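**Halau promete triar botoneiras usadas em 12 segundos por peça**

06/05/2021. A Halau quer recuperar botões de comando e disjuntores que hoje vão para a sucata. A empresa fala em 1000 peças por turno, número que ainda não demonstrou em público.

Rosalind Boateng, responsável pelo projeto, garante que a separação "já está madura". Anjana Selvanayagam, compradora da Drivetti, duvida: pediu há três meses os ensaios elétricos das peças recuperadas e recebeu um folheto de nove páginas, sem uma única medição.

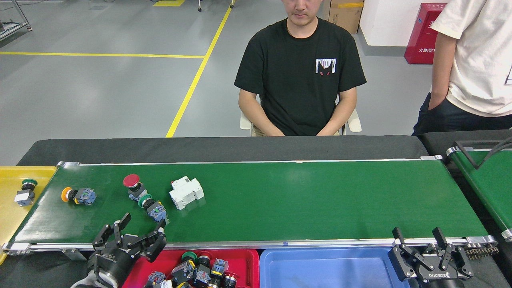

*Botões de comando e um disjuntor branco no tapete verde; à frente, a caixa vermelha com mais peças.*

Falta também saber quem responde por um botão de emergência revendido que falhe. A Halau remete a resposta para dezembro.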